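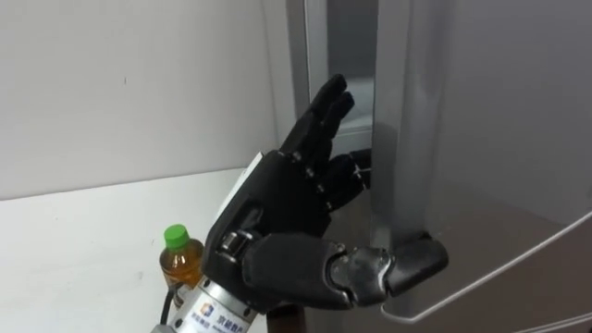

Search this manual Enter a word or section number Go

Section 5. Opening, closing and caring for the door

This section covers everyday use of the door on Platlow refrigerators with a silver finish and a curved door edge. It applies to the Oken and the Palma. Owners of the Rilano should read section 8, as the door on that model is hung differently.

Leave the refrigerator standing upright and unplugged until you have finished the door checks below.

Before first use

1. Remove all tape from the outside of the cabinet and the door. Pull it off slowly, keeping it close to the surface.

2. Peel away the clear film from the door front. Start at a top corner. If the film tears at the curved edge, lift it again with a fingernail. Do not use a knife.

3. Open the door fully and take out the packing pieces from the shelves and door racks.

4. Wipe the seal all the way round with a cloth wrung out in warm water. Dry it with a second cloth.

5. Close the door and look at the narrow gap between the door and the cabinet body. It should be the same width from top to bottom. If it is wider at the top, the cabinet is not level. Go back to section 2 and adjust the front feet.

Note: A small difference in the gap is common on the day of delivery. Check it again once the shelves have been loaded.

Opening the door

The door has no bar handle. It is opened by its edge.

1. Stand in front of the refrigerator, slightly to the opening side.

2. Put your fingertips into the vertical gap between the door and the cabinet. Anywhere between waist and shoulder height will do.

3. Pull the edge of the door towards you with an even pressure until the seal lets go.

4. Once the door is moving, take hold of the edge and swing it open.

Caution: Do not push a spoon, ruler or screwdriver into the gap. The seal sits close behind the edge and is easily cut. A cut seal is not covered by the guarantee.

Caution: Keep children's fingers away from the hinge side while the door is moving.

If the door will not open

When the door has just been closed, the air inside cools and shrinks, and the seal is held tightly against the cabinet. Wait 2 minutes and try again. Do not pull on the door racks or rock the cabinet.

If the door is still hard to open after waiting:

- Check for spilt drink or syrup on the seal. Dried sugar acts like glue. Soften it with a warm damp cloth, then wipe it away.
- Check that a shelf or drawer has not slid forward against the inside of the door.
- Check that the cabinet is not leaning towards the hinge side.

Closing the door

1. Push the door by its front surface, near the opening edge, until you feel the seal take hold.

2. Run your eye down the gap. If the door stands out at the bottom, something in the lower rack is touching a shelf.

Tall bottles belong in the lowest door rack. Screw the caps down firmly and wipe the outside of any bottle that has been standing on the table during a meal, as sticky bottles are the usual cause of a sticky seal. Do not lay opened bottles of tea, juice or milk on their sides.

Cleaning the outside

1. Mix a few drops of washing-up liquid into a bowl of warm water.

2. Wipe the door front from top to bottom with a soft cloth. Follow the finish and do not rub in circles.

3. Go round the curved edge with a fresh part of the cloth. Finger marks collect here first.

4. Dry straight away to avoid water marks.

Do not use scouring powder, wire wool, bleach or oven cleaner on any silver surface. Light marks can be buffed with a dry cloth. Scratches cannot be polished out, but a new door front can be ordered under the spare parts list in section 8.

Cleaning the seal

Clean the seal once a month. Open the folds gently with a finger and wipe inside them. Crumbs left in the folds will hold the door slightly open and the motor will run for longer than it should.

To change a worn seal, note the model name and serial number from the label inside the cabinet before ordering.

Section 5 revised February 3, 2026. Text: Tülin Bayram. Checked by: Macarena Carrasco.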